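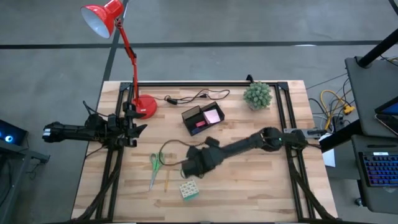

1/ A small thread about latency, and why I spent most of August on a part of our stack that has no learning in it. We run two arms over one table, and the policy sends a chunk of target poses which a small controller then has to follow. With an empty table you can be quite wrong in time and still look correct. With a thin cable loop lying directly under the right gripper, and a small green and white cube close to it, being wrong in time means the fingers close on the wrong thing.

2/ First, the symptom. The gripper came down a little beside the place where the planner wanted it, and always on the side it was coming from. We recalibrated the cameras two times. Nothing changed. Remedios Palacios asked me if I had plotted commanded pose against measured pose on the same clock. I had not. I had plotted them on two clocks and believed they were one.

3/ The camera node stamped each image when it arrived on the computer. The arm node stamped each joint reading when it left the driver. Both are reasonable choices if you look at them alone. Together they gave the policy an image that was older than its label said.

4/ So the fix number one is boring. Every message now carries the capture time, and the buffer gives the policy the joint state that is nearest to this time. If there is no joint state near enough, the buffer returns nothing and the controller holds its last target. I prefer a short pause to a confident guess.

5/ Fix number two is for the chunks. When a new chunk arrives, we do not start it from its first pose. We calculate how old the observation is, skip the poses that are already in the past, and blend from the present command. Efren Lumanlan wrote the blending and I only broke it in review :)

6/ We keep the tool for this in a package called Stundico. It reads a log and draws three lines for each joint: what the policy asked, what the controller sent, what the encoder measured. If you have a similar problem, please make this plot before you touch the calibration. It took me one afternoon to write and I postponed it for weeks. 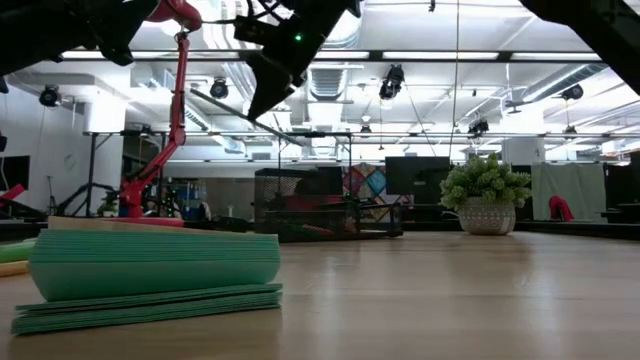
7/ Planning next. The table is shared, so each arm reserves a volume before it moves, and the other arm must plan around it. In our first version a reservation was released when the motion was commanded as finished. It should be released when the motion is measured as finished. Yes, this is the same mistake again, in another file.

8/ Static objects are simpler but not free. A lamp with a jointed arm is a bad shape for a bounding box, because the box takes a lot of air where an arm could pass. We now use several capsules for such a thing. For a stack of paper, one box is enough, with a small margin on top.

9/ Some numbers from replay, for the people who asked. I took 2,010 recorded chunks and ran them through the new buffer. 2,002 were accepted. The other eight had a gap in the joint stream, and I checked each one by hand. The old code accepted all of them without any warning.

10/ What is still open: the controller has no idea of contact. If a finger touches the wood, it continues to push until the current limit stops it. Nuria Figueroa is testing a simple rule on the difference between commanded and measured position, but the threshold which is good for one joint is too nervous for another.

11/ Also open: the capture time is only as good as the camera clock. We correct the drift every 300 frames, and I do not have a strong argument for this value. If you have experience with many cameras on one computer, I would be happy to read how you do it.

12/ I will put the plotting script online when Ramiro Nieto has finished cleaning the log reader. It still expects our own folder names in two places.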